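From: Nabila Bennani
To: Farquharson film group list
Date: 8/11/21
Subject: Re: Clasusard midnight showing

> The new Prirkico film opens at the Clasusard at midnight. I say we all go.
> Queue from nine, that's only 3 hours. There are 46 of us on the list,
> surely we'd get a block of seats?

Three hours on a pavement for a sequel? I sat through Brerkier and I'm not convinced the same director has learnt to finish a story.

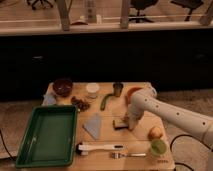
Table with the green tray, arm at the right

A few doubts before anyone pays.

1. Seats. The Clasusard's small screen holds 100, and I don't believe they'll keep nearly half of it for us.

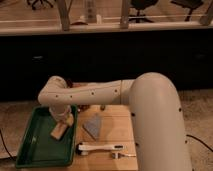
2. Getting home. The last bus goes before the credits, whatever the website says.

3. The film. Four trailers so far and I still couldn't tell you the plot. The reviews quoted on the poster are all one word long, 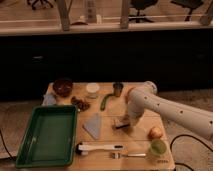 and one of those words is "loud". I'd wait until December, when it'll be half price and we can sit where we like.

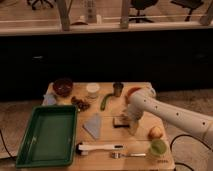
If you do go, somebody please ask whether we can bring our own food, as I don't trust the kiosk prices. Last time I was charged extra for a cardboard carrier. A plain green tray with raised edges like the one on the table would do us nicely, and it would hold a lot more.

Put me down as a maybe, leaning no.

Nabila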